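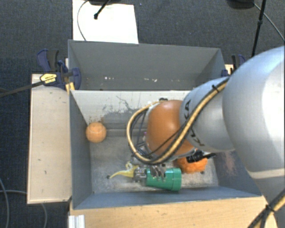
片付け作業の評価スタッフ募集(パート・未経験可)

株式会社Cilerportでは、家庭や小売店のバックヤードで出る「細かい片付け」を機械がどこまで引き受けられるかを調べる評価業務のスタッフを募集します。勤務地はOndaston棟2階の試験室です。

床に落ちたおもちゃを拾って箱に戻す、返品された雑貨を種類ごとに分ける、洗った食器を棚にしまう。人なら考えずに済ませる作業ですが、機械にとってはまだ難しいものが多く残っています。前期の評価では、家庭と店舗から集めた263種類の品物を使い、2,177回のつかみ取りを記録しました。硬くて形の決まった品は安定してきましたが、布製のもの、透明なもの、横倒しになったコップなどは成績にばらつきがあります。家に置いて任せられる段階かと聞かれれば、当社の答えは「まだ」です。どの作業なら任せられて、どの作業は当面人がやるべきなのか。その線を引くための記録をとるのが今回の仕事です。

■仕事内容
・指示書に沿って品物を容器に入れ、配置を変える
・つかめた、落とした、別の品をつかんだ、などの結果を端末に入力する
・同じ作業を自分の手でも行い、かかった時間を記録する
・品物の洗浄、補充、傷んだものの交換
・気づいたことを作業日誌に書く(箇条書きで可)

アームの操作やプログラムの変更は技術担当が行います。評価スタッフが操作することはありません。動作中は柵の外で待機し、停止表示を確認してから容器に手を入れていただきます。この手順は初日の研修で必ず練習します。

■応募資格
・18歳以上の方
・立ち仕事に支障のない方(1時間ごとに休憩があります)
・日本語の指示書を読み、簡単な文字入力ができる方
・学歴、職歴は問いません

家事、保育、清掃、品出し、倉庫作業などの経験がある方を歓迎します。前期は品出しの経験者から「現場ではこんなにきれいに並んでいない」という指摘があり、配置の決め方を見直しました。現場を知っている方の意見は評価の条件に反映しています。機械に詳しい必要はありません。

■勤務条件
募集人数:8名
勤務時間:午前の部 9時から13時/午後の部 13時30分から17時30分
勤務日数:週2日から相談可
契約期間:6月から11月まで(更新の可能性あり)
待遇:交通費支給、作業着と手袋の貸与、ロッカーあり
時給:経験により決定。面談の際に書面でお示しします

研修は2回に分けて行い、研修中も同じ時給をお支払いします。

■扱う品物について
食器、おもちゃ、ボール、布小物、空き容器などが中心です。刃物、薬品、食品は扱いません。素材のアレルギーがある方は、応募時にお知らせください。担当する品物を調整します。

■記録の取り扱い
試験室では容器の中と作業台の上を撮影しています。手元が映ることがありますが、顔や声は記録しません。データは当社と共同評価先のMikleyが評価の目的にのみ使用します。契約時に同意書をお渡しするので、内容をご確認のうえ署名をお願いします。

■応募方法
当社サイトの応募フォームに、氏名、連絡先、希望の時間帯、これまでの仕事や家事の経験を簡単に記入してお送りください。履歴書は面談当日にお持ちいただければ結構です。書類の確認後、採用係から面談の日時をご連絡します。面談は30分程度で、終了後に試験室を見学できます。

応募の締切は5月末です。定員に達した場合は早めに締め切ることがあります。

■よくあるお問い合わせ
人の仕事を減らすための評価ですか、というご質問をいただきます。結果は、できなかった作業も含めて報告書にまとめ、導入を検討している店舗や施設に渡しています。前期の報告書では、調べた9つの作業区分のうち、布小物の仕分けを含む複数の区分を「人が行うことを前提とする」と判定しました。

自宅での勤務はできますか、というご質問も多いのですが、設備の都合で試験室での勤務のみとなります。お車での通勤はできません。最寄りのバス停はKubo前です。

株式会社Cilerport 評価室 採用係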